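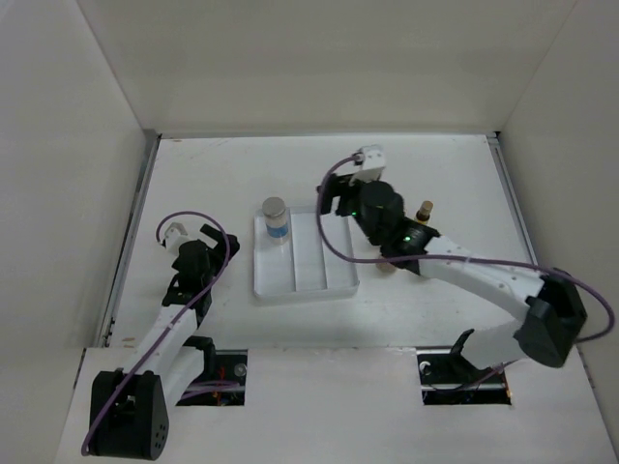
Speaker notes, "Who counted the walkers?"
Sunddale town hall, evening slot. Keep it under twenty minutes, then questions.

Start with the number. 2,851. Say it slowly. According to the Trokness report, that is how many people walked the Castaño trail in August. It has been in the newsletter, on the banner by the library and in two grant applications. Ask for hands: who has read the report? Who has read the page about how the number was made? Wait. Don't fill the silence.

I have read it. It's one paragraph long. There is a counter at the north gate. It logs a pass each time something breaks the beam. A pass is not a person. If I walk out and come back the same way, I am two passes. If I go back for my hat, I'm four. Dogs, depending on the dog. The report says the raw figure was "adjusted for return trips" and does not say by how much.

Pause here. People usually want to argue about the dogs. Let them, briefly.

Next, the survey. Trokness handed out 500 cards and reports that walkers were "overwhelmingly satisfied." How many cards came back? Not stated. I wrote and asked, and got a friendly reply with a link to the same report. Cards were given out at the trailhead cafe, to people who had already finished the walk and were sitting down with cake. I would be satisfied too. Anyone who turned around at the mud never saw a card.

Be fair at this point. Hortensia Londoño has kept a paper log at the south gate for 5 years, and her log does show more people than it used to. I believe her log more than the beam, mostly as she writes down what she didn't see as well – "rain, went home at noon." The Trokness report has no line like that anywhere.

Then money. The claim is that each walker spends money in town. The spending figure comes from Tenia, which sells the counters. Read that sentence again if the room is noisy. I'm not saying they made it up. I am saying I'd like to see where it came from before we widen a parking lot on the strength of it.

Sandra Fairclough will probably object that any number beats no number. She has said it to me before and it's a decent point. My answer: a bad number gets copied. Once it's on the banner it's very hard to get off the banner. If we don't know, "we don't know" fits on a banner fine.

What I want from the town, read straight out:
Publish the raw passes by day.
Say what was taken off for return trips.
Say how many cards came back.
Put a second counter at the south gate for one season and compare it with Hortensia's log.

If they ask whether I'm against the trail – no. I walk it most mornings, so I'm in there somewhere, possibly 2 times a day.

Leave the copies of page nine on the table by the door. Questions.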